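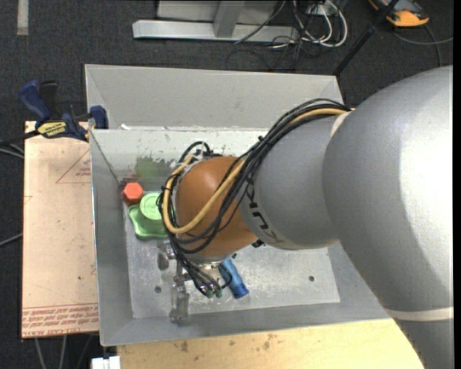 Crescencio Bustamante wrote to me after my last piece to say that cable dressing is a job for the week before visitors come, and that a cell which picks parts all day with its cables hanging loose is a cell that works. He has run more arms than I have, and I printed his note and pinned it over the bench. I still think he is wrong.

My argument is with the way most small shops look after a bin-picking cell. They spend their time on the program and the gripper fingers, and they treat the cables as packing material. On our cell at Ventura the cables go over the forearm and wrist in one loop and come down beside the gripper. The bin has sloping walls and the gripper has to get close to the floor of it. Anything that hangs below the wrist goes down there too.

I kept the repair log for that cell for two years. It has 1076 entries. Most are dull: a finger bent, a pick position taught again, a bolt tightened. I went through it in May with a marker and colored every entry that started with a cable. A connector had backed out, or a loop had caught a part and dragged it, or a jacket had rubbed through at the same spot as last time. Those entries were not the majority, but they took the most hours by a long way. A bent finger is ten minutes. A signal that drops out only when the wrist is turned a certain way can take two days, and for the first of those days you will be blaming the software.

Crescencio's answer is that if you tie the cables down tight, you break them faster. He's right about that part. I have seen a Pundine harness zip-tied flat along a forearm, very neat, and it failed at the first tie because the wrist had no slack to turn with. So I'm not asking for neat. I want the loop measured with the wrist at both ends of its travel, and the length written down, and the next person who changes the gripper made to put it back to that length. On our cell that was never done. Each person left the loop how they liked it.

The same goes for how the bin is held. A bar clamp is fine. I have no quarrel with clamps, and I would sooner see one than a bracket that takes an hour to move. But mark where the bin sits, on the table, with a line you can see. If the bin creeps, the fingers touch the floor on one side and miss on the other, and somebody will go and change the program to suit. Then somebody straightens the bin.

Protell quoted us 1782 dollars for a dress pack with a spring return, and Esier had one for less. We bought neither, and I supported that. A dress pack is good for an arm that does one job for years. Ours gets a different gripper every few weeks and the pack would be off more than on. Two hook-and-loop straps, a tape measure and a page in the log will do for a cell like that, provided the page gets read.

Crescencio says the page won't get read. He may have me there. I have taped ours to the controller door.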